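From: Adi Siregar
To: the swap list
Date: Oct 25, 2023
Subject: Re: [snackswap] Customs forms, and the November parcels

Hello all,

Thank you for the many kind replies to my last note, and sorry to be slow with this one. I have had a cold and the cat has had a worse one, and between us we've got very little done. I'll quote the part of the earlier message I'm answering, so that those of you on the digest don't have to go digging.

> I've been in three rounds now and loved every one, but I still never know
> what to put on the customs form. Last time I wrote "snacks" and the parcel
> sat in a depot for ages. Do I have to list each packet separately? And do
> you all put the real value, or is there a sort of polite figure people use?
> Also, is there any way to stop crisps arriving as dust?

Taking the form first: yes, please list things separately, at least by kind. "Snacks" on its own tells the person at the desk nothing at all. "Wheat noodle snack, chicken flavour, 1 packet" tells them nearly everything, and I've found that my parcels go through a good deal faster when I write like that. If the packet is in a language you don't read, ask your partner or ask here – there is usually someone on the list who can tell you what it says within the hour. Do mention meat if there's real meat in it. Flavouring is often a different matter from actual chicken, but the rules aren't the same from one country to the next, and it is much nicer to look it up before you post than to have your partner get a sad little letter about it afterwards.

As for value, put the real one. There is no polite figure! I know a few people used to write something tiny out of habit, but if a parcel goes missing you can only claim what you wrote down, and I learned that the hard way with a box of Kleinschmidt biscuits that I still think of fondly.

Now, the crisps. I have been sending light, crunchy things through the post for years and my view is that the bag itself is the best packing you've got. All that air is there for a reason, so don't prick it and squash it flat to save space (I did this once, on advice, and my partner ended up eating the lot with a spoon). Put the heavy things at the bottom, tins and jars especially, then a layer of something soft, then the puffy bags last, standing up if they'll go. I use old tea towels for the soft layer and count them as part of the present. Fried noodle snacks travel better than potato crisps, in my experience, and even when they do break they're very good over soup.
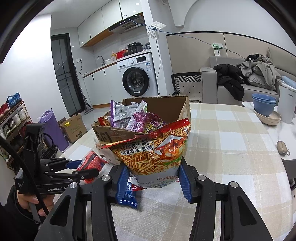

Adi, I'd add one thing, wrote Temorix, and that's to use a smaller box than you think you need. Mine were all getting crushed until I stopped leaving gaps. A box that's properly full doesn't give at the sides, and you pay less for it too. I also tape every seam, even the ones that look fine.

I think that's very sound, and I'd only say don't go so small that you have to sit on the lid. Temorix also asked whether we might go back to a weight limit, and I'm happy to if people want it. The old one was 1000 grams, box included, and it kept the postage fair for those of us who have to send a long way. Reply to the list, not just to me, so that everyone can see how the wind is blowing.

A few other bits while I have you:

- The November round is open for names. We have 40 so far, and I'll close it at 50, as matching more than that by hand makes my eyes cross.
- If you have an allergy, please tell me again even if you've told me before. I changed computers in the summer and I don't trust my old notes.
- Chocolate is fine for the northern half of the list at this time of year. Southern members, you might warn your partners.
- Wuma has kindly offered to translate ingredients lists from Chinese and Indonesian, if you send a clear photo of the back of the packet, the right way up please, with the small print in focus.
- Gamix is still waiting for a parcel from the last round. If it was yours to send, do drop me a line. I shan't be cross, things happen, and I'd much sooner know.

Somebody asked me privately whether homemade things are allowed. I'm afraid I've kept to shop-bought, sealed packets only, much as I would love a slice of everyone's ginger cake. Recipes on a card are very welcome though, and I've kept every one I've been sent.

Right, the kettle's gone and the cat wants her tablet, or rather she doesn't.

Warm wishes,
Adi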